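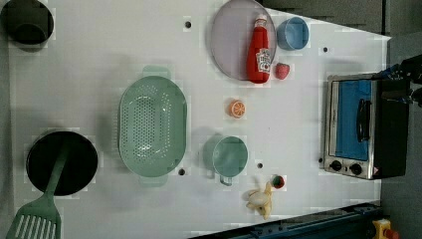 Evangelia Tsoukalas would like the toy kitchens to go out in full sets, with every piece inside, or to stay on the shelf until the missing piece is found. She told this to the members of the Wornis Toy Library at their spring meeting, and the meeting has agreed with her.

From Thursday, September 24, 2020, the library in Rangel Street lends its play kitchen sets under new rules. Until now a family could take single pieces home, for example only a frying pan and a cup, and bring them back in any bag. In this way many sets became mixed. During the winter stocktake the library found 22 sets which had at least one piece from another set, and a few pieces which belong to no set at all.

Each set has now a printed card with the names of all its parts. The parent reads the card at the desk together with the person on duty, and the same is done when the set returns. The small play food is the part which most often goes missing. Strawberries, bananas and slices of orange stay behind under the sofa or in the car, and many parents notice it only some weeks later.

The set on the table this week is one of those with a mint-green colander, a mug and a spatula in the same colour, a dark pot, a frying pan and a small toaster oven with a blue-tinted door. It also has a red ketchup bottle, which is the favourite of the younger children according to the desk.

The loan period stays at three weeks. There is no fine for a lost piece, but the family is asked to look at home before it borrows the next set. If the piece is not found, the library takes one from its spare box, which was filled in April with a donation of 80 pieces from the closed Rostico play centre.

Some members were not happy with the change. One mother wrote in the suggestion book that her son wants only the toaster and has no interest in the fruit, and that she must now carry a full box on the bus. The library answered that smaller boxes with a handle are ordered and will come before the holidays.

The toy library is open on Saturday mornings. Membership cards from last year are still valid. Questions about a missing piece can be left at the desk or in the return box beside the door.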